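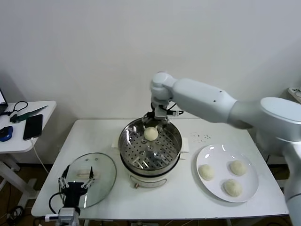 Ball of dough above a stainless steel steamer pot.

Gamumska
Lộc Hoàng
The Bralport Sequence, Book 2

Format: paperback, ebook (EPUB), audiobook
Publisher: Rukis
Length: 46 chapters
Map: Bralport harbour and the salt roads, double page
Stock code: 1261

Gamumska continues directly from the close of Book 1. The harbour gates of Bralport have been sealed for 30 nights, and the ferryman Hayes holds the only copy of the tide ledger. The narrative alternates between Hayes in the lower town and the garrison at Gamumska.

The text is the corrected second printing. Chapter 9 has been restored to its full length and the glossary now covers both volumes. Readers with the January printing will find the same story with different page numbers.

The ebook is supplied without copy protection and can be downloaded again from your account page. The audiobook is unabridged, one file per chapter. The map is a separate PDF in both cases.

Signed paperbacks are limited to 1,815 copies. Each is numbered on the title page. Dedications cannot be added.

Book 1 is sold separately. Paperback orders placed before 2 pm leave the same working day.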